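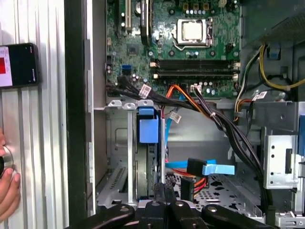
CPU socket

A CPU socket is the part of a motherboard that holds the processor and connects it to the rest of the computer. It lets a processor be fitted or replaced without soldering. Most desktop computers use one, while many laptops and phones have the processor fixed directly to the board.

Types

In a pin grid array socket, the pins are on the processor and drop into matching holes. In a land grid array socket, the pins are in the socket and press against flat pads on the underside of the processor. A third type, the ball grid array, is a soldered connection and is not usually counted as a socket.

Retention

Land grid array sockets need steady pressure across the whole chip. This normally comes from a hinged metal frame held down by a wire lever. Pin grid array sockets use a smaller lever that slides the contacts against the pins. The cooler is attached separately, with screws or clips.

Compatibility

A processor fits only the socket it was designed for. Two boards with the same socket may still support different processors, depending on the chipset and firmware.

Damage

Bent pins are the most common fault. Repair guides such as Dušan Danko's, last revised in May 2021, advise keeping the plastic cover on an empty socket and holding the processor by its edges.

See also

Chipset
Heat sink
Thermal paste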